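3.2 Participants and supplement intake

Adults with self-reported dry skin were recruited through two pharmacies in Bavine in October. Of the 3,081 people who filled out the screening form, most were left out for current use of a prescription skin cream or a known fish allergy. The final sample was 100 adults. Each was assigned to take either a daily capsule of fish oil or a matching capsule of corn oil for 14 weeks. Capsules were packed by Kjærgaard and carried only a lot number.

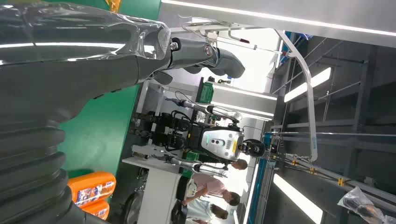
Figure 2. Robot arm with plastic sheeting, and a second robot behind it.

Participants kept a paper diary of missed doses, soap use and time spent outdoors. They were asked not to change their face or body lotion during the study. Those who normally used none were asked to keep it that way. Diaries were collected at each visit and entered by Selma Berisha, who did not know the group assignments. 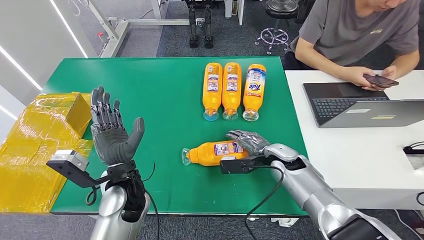

Photo: Pliltevero

3.3 Skin measurements

Water loss through the skin was measured on the inner forearm with a Cliller probe. Participants sat in the test room for 30 minutes before the first reading, with sleeves rolled up. Two readings were taken at the same spot and averaged. If they differed by more than 2 units, a third was taken and the middle value was used.
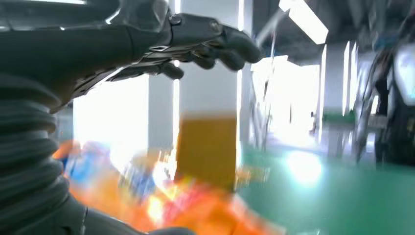
Nutrition and Skin Health

Itching and tightness were rated by the participants on a scale from 0 to 10. Scaling was graded by Auður Steinarsdóttir at the first and last visits, using the same lamp and chair each time. Participants who missed the last visit were kept in the analysis with their most recent ratings. Room humidity was logged at each visit and entered as a covariate in the model for water loss.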